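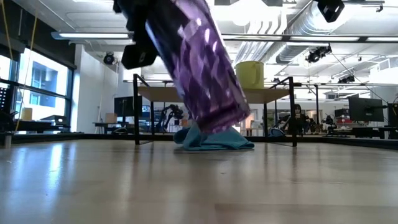 Release timing from contact cues: results from the Indley floor tasks

The Indley manipulation group has finished the first round of tests on its release-timing method, known internally as Drumer. The work concerns a narrow problem. When a gripper sets a tall object down on a soft or uneven surface, the controller has to decide when to let go. Release too early and the object drops or tips. Release too late and the arm keeps pushing, which shifts the cloth or foam underneath and can tilt the object as the fingers open.

Most placement policies trained at Indley until now have learned release as one more output of the network, with no separate treatment. Drumer splits it out. The motion policy, carried over unchanged from the earlier Virnness project, handles approach and descent. A second, much smaller model reads a short history of wrist force, finger position and the fixed camera view, and returns a single value: the probability that the object will remain standing if the fingers open now. Release is allowed once that value stays above threshold for 4 consecutive control steps.

The fixed view matters most in the last part of the descent. With the purple cylinder, for instance, the gripper holds the object near its upper end, and the camera has a clear line to the lower rim as it hovers over the crumpled blue cloth. The wrist sensor has nothing to report at that stage. The cylinder also hangs at a diagonal, so the rim will not meet the cloth evenly unless the wrist corrects first. Its faceted metallic wrapping throws highlights from the ceiling lights, and the smooth floor carries reflections of its own, both of which caused trouble for the depth estimator used in Virnness. Drumer takes color input only and does not attempt to recover the surface geometry.

Training labels came from the outcome of each release, scored automatically by whether the object was still upright after a settling period of 2 seconds. No manual annotation was used. Failed placements were kept in the set at their natural rate, after a trial run with rebalanced data produced a model that waited far too long.

The evaluation covered 60 placements, split evenly between the bare floor and folded or crumpled fabric. On the bare floor the new method and the baseline were close to equal, as expected; the force signal on a hard surface is sharp and either approach can find it. On fabric the difference was clear. The baseline tended to release at first touch, while the cloth was still compressing. Drumer held on through the compression and opened once the force curve flattened.

Two failure types remain. In the first, a fold of cloth catches under one side of the rim and the force reading levels off while the object is still leaning. In the second, one finger sticks slightly to a glossy wrapping and drags the object as it opens — a hardware matter, and the fingertip pads are being changed.

The Xue simulator does not yet model cloth compression well enough to reproduce either case, so the next round will again run on the physical arms. It is scheduled for August and will add containers with handles. Threshold settings and the scoring script are in the shared Drumer folder. Groups planning to reuse the Virnness motion policy should check that their controller logs wrist force at the full rate, as the older default setting discards every other sample.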